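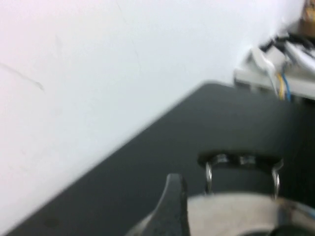 Comparing two grippers on the same arm is only useful when both are tried under the same conditions. This guide sets out the procedure used at the Altville workshop for choosing between grippers on a small bench arm, with a camera fitted at the wrist. It is written for staff and students who have completed the basic safety session and who can already move the arm by hand and from the controller. Before any object is put out, the wrist camera view should be checked with the arm moving as well as at rest. A plain white wall behind a dark charcoal table gives a strong, straight boundary to judge by, and softening of that boundary during a move shows how much blur the camera will add to a recording. The black finger should remain clear against the tabletop, with its rounded tip inside the view.

Before you start

You will need the arm and its controller, the grippers to be compared, the correct mounting screws for each, a set of test objects, a soft cloth, masking tape and a printed copy of the record sheet. The record sheet is kept with the Marulanda project papers and should not be altered between sessions. If a column does not apply to your gripper, leave it blank.

Clear the working area of loose items. Confirm that the emergency stop can be reached from where you will be standing. Only one person should operate the controller during a trial, and that person should say aloud when the arm is about to move.

Step 1. Fit the first gripper

Switch off power to the arm before removing or fitting any gripper. Support the gripper with one hand while the screws are taken out. Clean the mounting face with the cloth, offer up the new gripper and tighten the screws a little at a time, working across from one to the next. Reconnect the cable last.

Turn the wrist slowly through its full range by hand. The cable should neither pull tight nor catch on the housing. Cable trouble is the most common cause of a spoiled session at Altville, and it is usually found at the far end of the range.

Step 2. Set the camera

Wipe the lens. Start the preview and open and close the gripper several times. The tip of at least one finger should stay in view throughout. If the housing takes up so much of the picture that the object would be hidden at the moment of contact, adjust the camera bracket and check again.

Polished metal near the lens can throw bright highlights into the picture. Where this happens, lock the exposure with the arm above the table and the gripper half open. Do not leave exposure on automatic, as the brightness will then change as the arm moves and the two sets of recordings cannot fairly be compared. Note the setting on the record sheet and use the same one for every gripper.

To check for blur, record a short sweep past the edge of the table at normal working speed, followed by the same sweep at half speed. Play both back. If the table edge is soft at normal speed but acceptable at half speed, shorten the exposure time and add light before you consider slowing the arm. Some softness during a fast move is acceptable. The approach to the object, where the arm is slowing down, should be sharp.

Step 3. Load the controller settings

The workshop uses the Posent controller profile for all comparisons. Load it afresh for each gripper, even if the previous operator has left it open. Set the closing speed to the lowest value that the gripper accepts without stalling, and the grip limit to 200 on the profile scale. This figure is a starting point and may be lowered for fragile objects. It should not be raised without the agreement of the workshop supervisor.

Each trial has a time limit of 3000 milliseconds between the command to close and the report of a stable grip. A trial that runs past the limit is recorded as a failure, even where the object is later lifted.

Step 4. Mark the positions

Use small pieces of masking tape to mark the nine object positions shown on the record sheet. Press the tape flat. Raised corners can catch a fingertip on a low approach. Existing marks on the tabletop should not be used as reference points, as they are easily confused with one another when seen from the wrist.

Drive the arm to each position in turn with the gripper open and nothing on the table. Stop if any part of the gripper comes close to the surface or to fittings at the end of the bench, and raise the approach height. Wide housings need more room than narrow ones, and the height should suit the widest gripper under test.

Step 5. Run the trials

Place the first object on the first position. Start the recording, give the command and keep both hands away from the table until the arm has returned to its rest pose. Enter the result at once, using one of the following words only: held, slipped, missed or stopped.

Work through every position with one object before moving to the next. The standard Gutia set contains 41 objects and will normally take more than one session. If the work is split, finish the current object, write down the point reached and repeat the camera check in Step 2 before resuming.

A trial may be repeated only if the fault lay outside the gripper, such as a dropped connection or an object placed off its mark. Both the original and the repeat should stay on the sheet.

Step 6. Change over and compare

Fit the second gripper following Step 1 and repeat the remaining steps in the same order. The camera will often need a small adjustment after a change, particularly where one housing is longer than the other. Record the new bracket position.

When both sets are complete, compare results by object first and by overall total second. Totals can hide a clear pattern – one gripper may do well on flat items and poorly on round ones, and the figures will still come out level. Review the wrist recordings for every slip. Look for the moment at which the object begins to move against the finger, and note whether this happened on closing, on lifting or during travel.

Common problems

Finger missing from view when closed: the camera is tilted too far outwards. Loosen the bracket, tilt the camera inwards and repeat Step 2.

Recording blurred throughout, including at rest: clean the lens and check that the focus ring has not moved.

Gripper reports a stable grip on nothing: the grip limit is too low for the friction in the mechanism. Reload the profile and try again with the gripper empty.

Arm halts at the same position each time: check the cable at that wrist angle before changing any setting.

Completed record sheets should be returned to the project folder with the recordings named on the back. Sheets for the present round are due by 9th October.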